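Subject: Re: [Fuvik-gardens] Garlic in raised beds, and a longish reply about watering
Reading time: 4 min

Hi all,

Good question from the other day, and I've been meaning to write something up about it for ages, so apologies in advance for the length. I'll quote the bit I'm answering so it makes sense for those on the digest.

> We've taken over two raised beds at the Fuvik end and I'd
> like to put garlic in one of them. The soil looks tired and
> drains very fast. Is it worth bothering this year, or should
> we just mulch it and wait? Also how often do people water over
> there? The tap seems miles away. Last year we lost most of
> our onions and I'm still sulking.

Do bother! Garlic is very forgiving and you'll learn more about that bed from one crop than from a whole season of staring at mulch. Those beds at the Fuvik end were filled with the cheap bulk mix when they went in, and it has been sinking ever since. Mine was the same (I'm three beds down, the one with the blue drum) and I reckon it had dropped roughly 60 mm by the time I got my hands on it. You could see the old fill line on the sleepers.

What I did was fork in a couple of barrows of compost, a bucket of aged cow manure and a few handfuls of pelletised chook stuff, then leave it alone for a fortnight. I didn't dig it over properly. I've got a bad shoulder and also I just don't like digging. The worms did most of it, and by planting time the top had gone dark and crumbly and smelled like proper soil again.

For cloves, please don't use the supermarket ones. Half of them are imported and treated, and the ones that do come up tend to sulk worse than you are about your onions. I planted Grotine Purple from the swap table two years running and it's done beautifully, nice fat bulbs with a bit of bite. Last season I pulled 213 out of the one bed and my neighbours started crossing the road when they saw me coming with a bag. There's also a softneck going round that somebody labelled Sinaga, milder and good for plaiting, though mine rotted a bit at the neck so I won't swear by it. 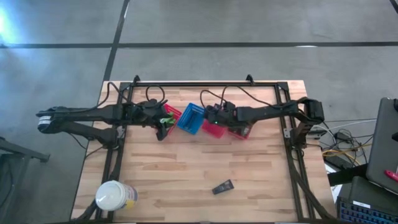
Now, water. The tap really is miles away, you're not imagining it. I used to cart two cans at a time and I hated it, so now I hook up my own hose with a click fitting, and if you ask nicely whoever's down there will generally leave theirs on for you. In winter I hardly water garlic at all, just a soak after planting and then whatever falls from the sky. Once it warms up I give it a good deep drink twice a week, early, before the wind gets up. Then stop altogether for the last 3 weeks before you lift it. I've never been able to make myself stop on time and I always get a few split skins for my trouble.

With fast draining soil the mulch matters heaps. Sugar cane or pea straw, as thick as your hand is long, and pull it back a touch from the stems when they come through. Don't use the fresh woodchip from the pile by the gate on anything you want to eat soon. It's lovely on the paths.

Onions, since you're sulking: I'd bet they went in too deep. They want to sit almost on top of the ground looking faintly ridiculous. Mine failed three years in a row until an older gardener went along the row behind me tugging every single one up a bit, muttering. Also they hate weeds far more than garlic does, and that end of the garden is all oxalis, so you'll want to be on your knees with a little fork more often than you'd like.

One other thing while I'm here. Zerer have put their compost up again, and the bulk load is now $453 delivered, tipped at the gate. Split between enough of us it's still cheaper than bags (and much less plastic), and it's decent stuff, screened, no glass in the last lot. I'm keen to get a load in before July if others want to go in on it. Reply to me off list with how many barrows you'd want and I'll do the sums. Bring your own barrow if you've got one, the shared green one has a flat tyre again.

I'll be down on Saturday from 9 or so, weather permitting, and can bring you a few heads of the purple to break up. There's also a bag of pea straw in my shed that I'm not going to get through, so sing out if you want it.

Cheers from the blue drum bed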